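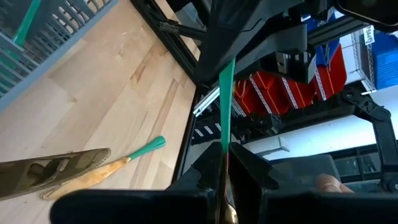 Learning My Grandmother's Rye Bread, Slowly

4 October 2026

I have been trying to bake my grandmother's dark rye since July, and I am finally ready to tell you how it's been going (thank you to everyone who wrote to ask, I did read every note!). She never wrote the recipe down. What I have is a half page in my aunt Piret's handwriting, which says "flour, enough" and then moves on to a story about a neighbor's goat.

The starter came from my friend Eglė, who has kept hers alive for 14 years and calls it Vodik. She handed it over in a jam jar with a great deal of advice, most of which I forgot on the drive home. My first loaf was so dense that Florian asked if we could use it to hold the garage door open. The second one was better, and the third one I would have served to company, if company had come.

What changed was the waiting. I had been rushing the second rise, and then one Saturday-ish sort of morning I got stuck on the phone with my sister and left the dough alone for five hours. It came out with that sour, almost malty smell I remember from her kitchen in Flanton, and I stood there with butter on my chin and cried a little.

Next I want to try it with caraway, though Piret says Grandma would never have allowed it.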